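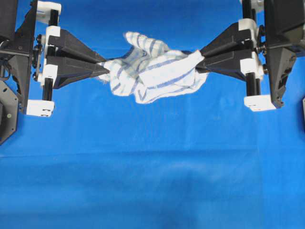 White cotton, thin blue stripes, all bunched up in the middle.

Search this site... Go
3 min read
Posted in October by Loretta Szabo

# Galten Towels: notes on the folding set

Hi! This is the readme for Galten, my collection of notes and pictures on folding small cotton towels, starting from a crumpled lump and ending (on a good day) with a flat rectangle. I put it together after the Biltitz set, which was all pillowcases and made me want to work with something smaller and more annoying.

## What's in it

There are 102 folding attempts in this release. Each one gets its own folder with the pictures and a text file called `notes.txt`, where I wrote down how the towel started out, which fold I was going for and how I felt about the result. Some of the notes are long and some say "meh, redo" -- sorry about that, I was getting hungry.

The attempts are split up like this:

- `halves/` -- one fold down the middle, edges matched
- `thirds/` -- the kind of fold you'd want for a narrow shelf
- `flatten/` -- no fold at all, only getting the cloth spread out

The last one is my favorite and the one people skip. Flattening is most of the work! A bunched towel hides its corners, and if you grab two spots that aren't corners you can lift and shake all afternoon and still end up with a twisted rope of cloth.

## About the towels

They're thin kitchen towels, white with blue stripes. I like stripes for this job. When they run straight you know that bit of cloth is lying flat, and when they curve you've got a fold underneath, so you can read the thing like a map (a badly folded map, but still). The edges get fuzzy with use, and I've left the fuzz alone. Trimming it would have made the corners easier to find and the whole set less like my actual kitchen drawer.

Everything was washed once before we began, with no softener. Softener makes cotton slippery and then the halves slide apart while you're smoothing them. I keep the ironed ones out too, except for six attempts in `halves/` that I marked `pressed: yes`. Leave those out if you're comparing times.

## The surface

I work on plain blue cloth. It gives a white towel a nice clear outline, and the cotton drags on it a little, so a fold tends to stay where you put it. On my old Pultus table the towels skated all over the place. 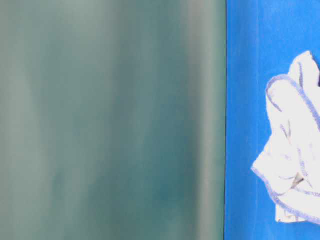

Riaan Nkuna wrote in to ask why a towel left in a heap should count as a start at all, and whether I shouldn't begin every attempt from one neat, repeatable pile. His point was that two heaps are never the same, so the times in `notes.txt` don't compare well.

He's right about the times! I'd still keep the heaps, though. Laundry comes out of the basket however it likes, and I'd rather have messy starts with a note next to them. What I did do is add a `start` line to every file, with `heap`, `twist` or `draped`, so you can at least compare twists with twists.

## Known problems

- In `thirds/`, 21 attempts have no finish time. I forgot to write it down.
- "Left" and "right" in the older notes are mine, from where I stood. The newer ones say "near" and "far".
- Motaung, the bath towel set, is separate and not finished yet. Please don't mix the two, the big ones need a different fold entirely.

## Changes

Fixed the `start` lines in `flatten/`. Took out two duplicate folders. Renamed `roll/` to `old_roll/` -- it's empty for now, ignore it.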